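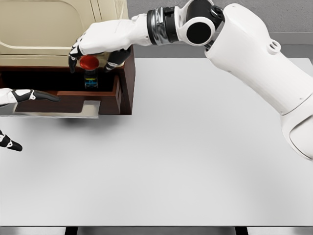
News Standards Projects Library Contact
Undik > Newsletter > Good practice > Simulated manipulation

Reporting rules for drawer tasks, second draft

The working group at Undik has released the second draft of its rules for reporting simulated two-arm tasks with drawers and small containers. Comments are open until the end of March.

Section 4 now requires the start state to be written out in full. This covers the drawer opening in millimeters, the pose of the object inside, and the joint positions of both arms. "Drawer open" is no longer accepted as a start state. An upright bottle and a bottle lying down are separate tasks and are reported separately.

Section 5 sets the trial count. A published success rate needs at least 200 trials per task, with random seeds listed. Runs of 100 may be reported as preliminary and must be labeled that way in the table itself. Relstead asked for a lower limit on long tasks. The request was declined.

Section 6 deals with contact. Any contact between a hand and the cabinet is logged with peak force and the link involved. A trial that ends with the object in the right place but exceeds the force limit counts as a failure. Contact between the two hands is logged under its own code.

Flerneveck checked the draft against its own archive of 3000 trials. In 76 of them the outcome changed from success to failure under Section 6. The log format is unchanged from the first draft, and files made with the Wan exporter remain valid.

Open item: friction values for glass on wood. Proposals should state the test method and the solver time step.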